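Product Review: Stulura Hardwax Oil for Interior Tables
Skoltville Consumer Furnishings Office
2024-11-05

The Office assessed Stulura hardwax oil as a finish for dining and work tables in shared buildings. The product is sold in cans of two sizes. The larger was used for all work reported in this review.

Application is simple. The oil spreads well with a lint-free cloth, and the odor fades within a day. Two thin coats were applied, with light sanding between them. The label advises waiting 4 hours before the second coat; our staff found that edges and end grain needed longer.

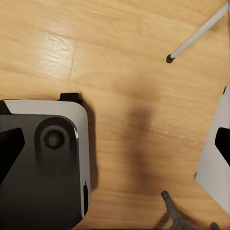
Image credit: Theda Ehlers / Skoltville Consumer Furnishings Office

Tables treated with the oil were placed in regular use at the Aliyu reading room. Water and cold tea wiped away without marks. Hot cups left pale rings on two of the tables, which required a further coat. The Brolluvton varnish reviewed last December resisted heat better, but could not be repaired in small areas.

The printed instructions are clear, although the drying times appear only on the underside of the can. Used cloths must be laid flat to dry before disposal.

Rating: 70 out of 100. Recommended for tables in moderate use. Not recommended for kitchen counters.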